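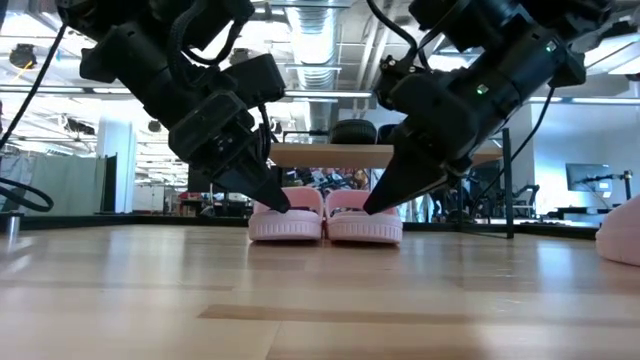
Zivent Hardwax Oil for Tables and Worktops

Clear satin finish for interior wood
Item 2322

Zivent Hardwax Oil is a blend of plant oils and waxes for bare or previously oiled wood. It soaks into the surface and leaves a thin wax layer on top that resists water, coffee and most household spills. Use it on dining tables, desks, workbenches, shelves and butcher block. It is not meant for floors or outdoor furniture.

Sizes
Testa can, 250 ml
Standard can, 1000 ml

Coverage
One standard can covers about 15 square meters per coat. Open-grained woods such as oak and ash take more on the first coat.

How to apply
Sand the wood to 120 grit, then 150. Going finer than 180 closes the grain and the oil will not soak in evenly. Vacuum the surface and wipe it with a dry cloth.

Stir the can well – the wax settles at the bottom. Spread a thin coat along the grain with a short-bristle brush or a white pad. Wait 15 minutes and wipe off everything that has not soaked in. Leave overnight with a window open, then apply coat number 2 the same way. Work at room temperature, no warmer than 80 °F.

The table can take light use after 24 hours. Keep water and tablecloths off it for a week.

Care
Clean with a damp cloth and a little Sitach Wood Soap. Dull spots can be touched up by rubbing in a small amount of oil and buffing it dry. There is no need to sand the whole top.

Safety
Rags soaked in oil can catch fire on their own. Lay them flat outside to dry, or put them in a metal container filled with water and close the lid. Keep the can away from children.

Customer comment
"Did our kitchen table in November, two thin coats. The first one looked patchy until I wiped it properly. Red wine came off fine last week. The smell took three days to go – plan for that." – Hakim Entili, Mollville

Delivery
Orders placed before noon on Monday ship the same day. Orders over $70 ship free. Opened cans cannot be returned.

Also in this range: Sitach Wood Soap, white application pads, short-bristle brushes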